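Help with peach-colored bowl on a pine table – do I oil, wax or leave it alone?

Home & Kitchen > Tables and Tableware
Asked in July
Views: 1,344

Hi all, first time posting in this part of the site so forgive me if it belongs under Furniture. I have two problems and they are sort of the same problem.

I bought a pine table secondhand when I moved, the honey-colored kind with the boards running lengthwise and plenty of knots. I love it. It's the first table I've had that doesn't wobble! The previous owner told me it had "some kind of oil" on it and that was the full extent of the information. I wiped it down with dish soap for the first few months, and now the finish feels dry and a little rough when I run my hand across the grain, especially at the end where everybody sits.

Then there's the bowl. It's a little shallow one in a pale orange, peachy color, from a set sold under the name Plitetti at the housewares place near me (Petrauskas, if anybody knows it). It has no stamp on the bottom that I can make out. I use it for everything – nuts, keys, lemons, you name it – and it lives on the table pretty much full time. When I picked it up last week there was a faint ring on the wood underneath. You have to get down low with the light behind it, but once you've seen it you can't stop seeing it.

I want to do three things, I guess. Get rid of the ring, get some protection back on the wood, and find out if the bowl is going to keep doing this. My sister-in-law says to just put a runner down the middle and forget about it, but I like looking at the wood and I'm stubborn. 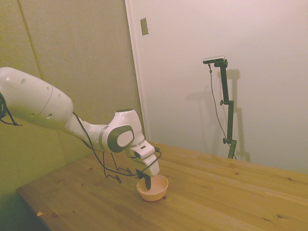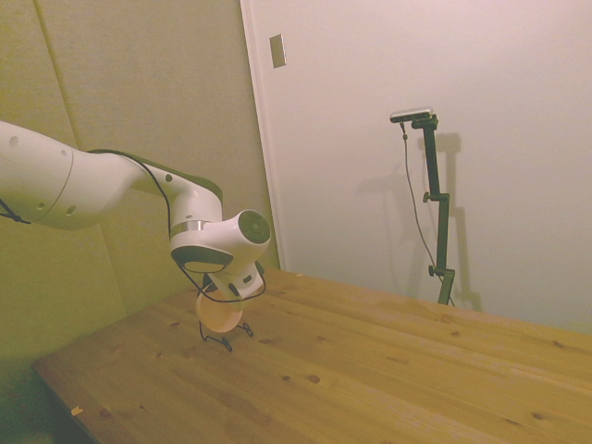 Peach dish and the wooden table

What I've tried so far: a damp cloth (nothing), a dry cloth with a lot of elbow grease (nothing), and mayonnaise, which I read about somewhere and which made the kitchen smell like a sandwich. I left it on for 30 minutes. Maybe it helped a tiny bit? Could be wishful thinking.

I've got a can of Paltent wax in the garage from another project, and I'd love to use it up if it's any good for this. I don't own a sander and would rather not borrow one, the last time I borrowed a tool it did not go well for the tool.

Thanks in advance!

3 answers

Answer 1 (marked helpful)

I've got a pine table too and I went through all of this a couple of years ago, so let me save you some mayonnaise.

First thing is to work out what's on the wood. Put a few drops of water somewhere that doesn't matter, like the underside of the top or right next to a leg, and leave it for 20 minutes. If it beads up you've still got finish. If it soaks in and leaves a dark patch, the oil is mostly gone and the top is drinking up whatever you put on it. From what you say about the dry feel, I'd bet on the second one. Dish soap over and over will do that.

For the ring, is it lighter or darker than the wood around it? You didn't say and I can't tell from the pictures. Whitish usually means moisture sitting in the finish, and those often come out with a soft cloth and a little mineral oil, rubbed along the grain and wiped off the next morning. A dark one has gone down into the wood and is a lot more work. Very fine sandpaper on a block will take off a shallow one, and you can do that by hand, no sander needed. Go with the grain, go lightly, and do a bigger area than just the ring or you'll end up with a pale spot that looks worse. Pine is soft and it's really easy to rub a dip in it. Go easy around the knots as well, they're harder than the wood beside them and can end up standing proud.

After that, clean off all the dust and give it 2 thin coats of a hardening oil meant for tables. Thin! I put mine on way too thick and it stayed tacky for so long that we ate dinner on the couch. Wipe off everything that hasn't soaked in. Lay the used rags out flat outside to dry, don't ball them up in the trash, oily rags can heat up and catch fire.

Wax on top of that is fine once the oil is completely dry. I don't know the Paltent stuff, so read the can. Just don't wax first, or the oil won't get in.

And don't use mayo again, please – it's mostly oil but not the kind you want sitting in a table.

Answer 2

just get a tablecloth. mine came from Petrauskas too as it happens, they have them by the door

Answer 3

Coming at this from the bowl side, because the first answer has the table covered.

If the bowl is ceramic, turn it over and look at the foot, the little ring it stands on. On a lot of bowls that part has no glaze so it doesn't stick to the kiln shelf, and some clays hold on to water there after washing. You put the bowl away feeling dry, it sits on the wood for a week, and whatever was in the foot has to go somewhere. Rub your thumb on it. If it's rough and chalky compared to the inside, I'd suspect that.

Easy fix is to let it dry upside down overnight before it goes back on the table. I also stick those little clear bumpers under mine, the kind for cabinet doors. Navura makes some small enough for a shallow bowl, and they don't show. They do come off in the dishwasher sooner or later.

If it's smooth and sealed all over, or if it turns out to be plastic, then the bowl itself probably isn't soaking anything up and I'd look at what gets trapped underneath. Mine used to get set down on a wiped table before the table had dried, every single evening, and I never put it together until I changed where I kept it.

Nice color on it, by the way. I went looking for the peach and could only find the green.

Comment from the person who asked

Thank you both (and the tablecloth person)! The ring is lighter than the wood, I should have said. Did the water test by the back leg and it soaked right in. The bottom of the bowl is kind of rough, so it's drying upside down on the rack tonight. Going to try the mineral oil first before I sand anything. Does it matter if I do the oil when it's humid out? It's been very sticky here.

Reply to comment

It'll dry slower, that's all I noticed. Run a fan in the room and give it an extra day between coats.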